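Good practice notes: when does a place count as placed?

By Themba Naidoo

The working group on manipulation trials at Crichton has finished its second pass through the house rules for pick-and-place work. Most of the text stands as it was. The changes are in the part on releases, where the old wording let each bench decide for itself what a finished trial looked like.

From October, a trial counts as a success only if the object is let go inside the container and stays there after the arm has moved clear. Holding an object over the container is a separate stage and gets its own mark in the log. Under the old rules some benches logged the hold as a success and some did not, and when Ravindran Alva pulled together 3870 trials from the Prondden and Juvura benches, the success rates could not be compared. He has gone back through the logs and marked the ones that need a second look. If yours are on his list, please don't edit them yourself. Send him a note with the trial number and what you remember.

The second change is about release height. Let go as low as the container allows without the fingers touching the rim or the sides. The draft had a single fixed height for everything, but this did not survive the first round of comments. A shallow tray and a deep basket need different heights, and woven sides give a little when a finger brushes them, so contact can go unnoticed. Write the height you used on the bench sheet, and keep it the same for the whole batch.

Grip checks now happen at two points, once after the lift and once over the container. At the second check, look for tilt and for how the pads meet the sides of the object. A block that has turned between the fingers should be marked as turned, even if it goes in fine.

Finger screws are to be checked by hand before every batch and after any hard contact. We had this as a weekly job. Dulis moved to once per batch last spring and found loose screws early enough that nobody lost a day to it, so we have copied their rule. Use the short hex key and stop when it is snug. If a screw will not hold, take the finger off and tag it.

Worn objects stay in use. Small dents and specks on a wooden block are fine as long as the sides still sit flat against the pads. Replace a block when a corner has gone or when it rocks on a level table, and write the swap in the log so later results can be read with that in mind.

Comments on the release section go to Ravindran. The part on speed limits near people has not been reviewed yet and will be taken up at the next meeting, so keep to the present limits until then. 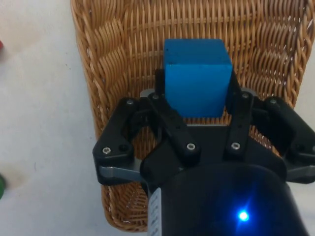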